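Quarantine hotel day count: does arrival day count as day 0 or day 1?
Olden Travel Forum > Entry Rules and Quarantine > Archive
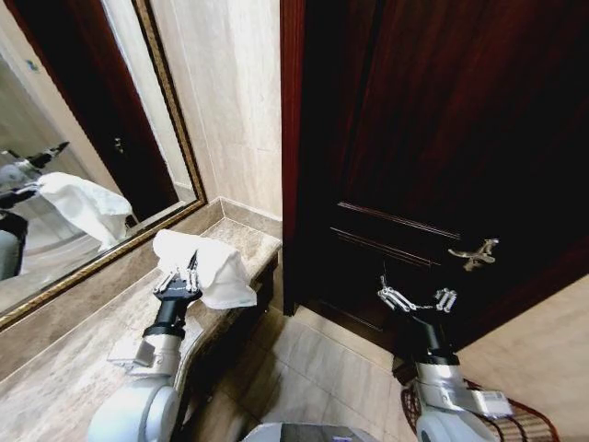 Original post

nosine_flyer
Posted 2021-05-20

The revised order is out and I am trying to reconcile two sections. Section 3 says the quarantine period "begins on the calendar day following entry." Section 7 says release is permitted "upon completion of the period and a negative result from a sample taken no more than 24 hours before release." My flight lands at 11:40 p.m. If I read section 3 literally, I get day 1 twenty minutes after landing, before I have cleared the airport. Has anyone been released under the new text yet?

Replies

akero75
Your reading is correct. Entry is the time stamp at passport control, not the landing time. If the line takes you past midnight, your entry date moves and so does day 1. At that hour, assume it will.

Barry Rowbotham
Disagree with akero75. The old order used passport control. The new one defines entry in the annex as arrival of the aircraft at the gate. Second paragraph, under "Definitions."

akero75
The annex applies to air crew. Read the heading.

Barry Rowbotham
The heading says "Crew and other persons." Other persons would be the rest of us.

tmk_22
I checked out last week under the new text. Landed 10:15 p.m., stamped 12:05 a.m. The hotel used the stamp. I raised the annex with the front desk and was told they work from the list the health office sends them each morning, and the list had the stamp date. Cost me one extra night.

nosine_flyer
Thanks. Were you charged the full rate for the extra night?

tmk_22
Full rate, 116 including meals. The package price is fixed and anything past it is billed at checkout.

Barry Rowbotham
That tells us what one hotel did. It doesn't settle what the order says. I would file for a refund and cite the annex.

ljp
Separate issue with section 7. The sample has to be taken no more than 24 hours before release, but my hotel swabs at 8 a.m. only, and the lab turnaround was nearly 22 hours. That left a two-hour window to get the result and get the release form signed. My form came up at 9:30 a.m. the next day and they made me swab again. Ask for the swab schedule before you book.

akero75
Seconding that. Nuttall House swabs twice a day, morning and late afternoon. The others on the approved list that I called swab once.

mpg_west
Does the count change if you are vaccinated? The November order had a shorter period for some categories.

akero75
No. The November categories were dropped. Vaccinated travelers serve the same period until the order is amended. There is a draft going around with a reduced period, but it has no effective date, so don't plan around it.

mpg_west
The draft says "upon publication."

akero75
And it has not been published.

nosine_flyer
I emailed the health office with the section 3 question. Reply, in full: "The date of entry is the date recorded by the border officer." No mention of the annex. I have moved to the afternoon flight, change fee 75, which is less than a night.

Barry Rowbotham
An email from the office does not amend the annex. My refund request is in. I will post the decision when I get it.

ljp
Please include the wording if they cite a section. Mine was refused with no reason given.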